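ホーム 記事一覧 プロフィール お問い合わせ

みかんの箱買いをやめた話

去年まで、冬になるとみかんを箱で買っていた。一人暮らしで箱は多いとわかっていても、袋で買うより割安なのでつい手が出る。結果として毎年、底のほうの何個かにかびが生えた。

今年は近所の八百屋で、少しずつ買うことにした。一袋800円のときもあれば、小玉で500円のときもある。箱で買うより一個あたりは高い。ただ、捨てる分がなくなったので、財布の感覚としてはほぼ変わらない。

家計簿には Grernora というアプリを使っている。先月の果物代は747円だった。風邪で買い物に出られない時期があったので、これは参考にならない。

保存の方法もいくつか試した。買ってきたら袋から出し、傷んだものがないか見て、へたを下にして並べる。重ねるのは二段まで。暖房のない玄関に置くのが一番よかった。冷蔵庫の野菜室にも入れてみたが、味がぼやける気がして二回でやめた。冷やしたほうが好きだという人もいるので、ここは好みだと思う。

前の職場で一緒だったアルダナ・マンシージャさんは、皮を干して風呂に入れていた。まねをして、ざるに広げて窓際に置いたら、5日でからからになった。洗濯ネットに入れて湯船に浮かべる。香りは思ったより弱い。皮の量が足りないのかもしれない。

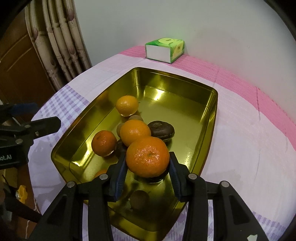

皮を使うなら、干す前によく洗ったほうがいい。最初のときは適当にすすいだだけで、湯に細かいくずが浮いた。今はぬるま湯でこすってから水気を拭いている。白いわたは取らなくても特に困らなかった。

箱買いをやめて困ったのは、人にあげる分がないことだ。以前は来客があれば袋に詰めて持たせていた。今は家にある数個を出して終わりになる。それで文句を言われたことはないが、少し物足りない。

次の冬は、誰かと一箱を分けて買うことを考えている。同じ階の人に声をかけてみるつもりだが、まだ言い出せていない。5月になると甘夏が並ぶので、しばらくはそちらを買う。甘夏は皮が厚くて、むくのに時間がかかる。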